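How to Clear the Toy Groceries Off the Table

By Razia Warraich

My kitchen table has been a produce stand since May. Business is slow and the owner is four. Closing up takes 11 minutes if you do it in order.

1. Get the basket first. Mine is white plastic with holes in the sides, so you can see what went in without digging.
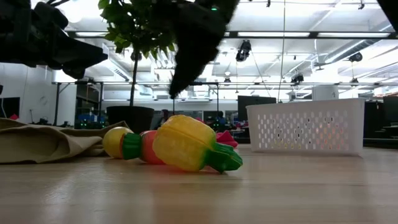
Put it at the end of the table you can reach without stepping on a carrot.

2. Deal with the soft stuff. Cloths get shaken over the sink and folded. If you find a grape in one, check whether it's real.
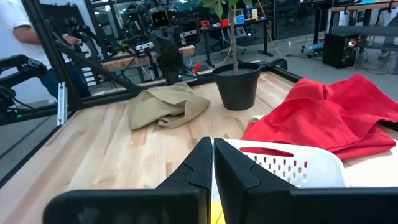 Fold in thirds. Halves never fit my drawer.

3. Load the long things. Carrots and peppers go in flat.
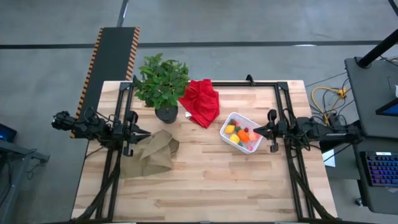 Carrot and pepper in the basket, red cloth still waiting its turn.

4. Finish with the awkward shapes. 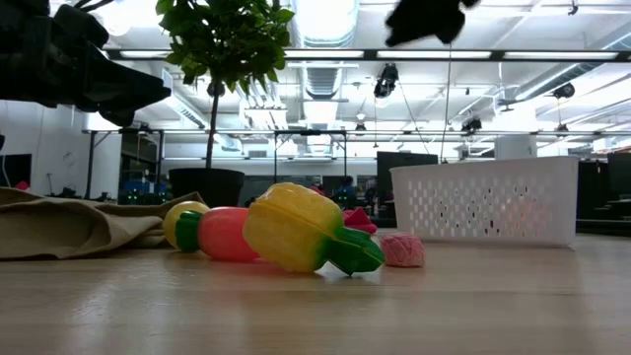 Toy fruit was designed by someone who has never owned a shelf. Round pieces roll, so they go in the corners. A pineapple with a leafy crown like this yellow one goes in last, on top, crown up.

5. Leave the plant alone. It lives there.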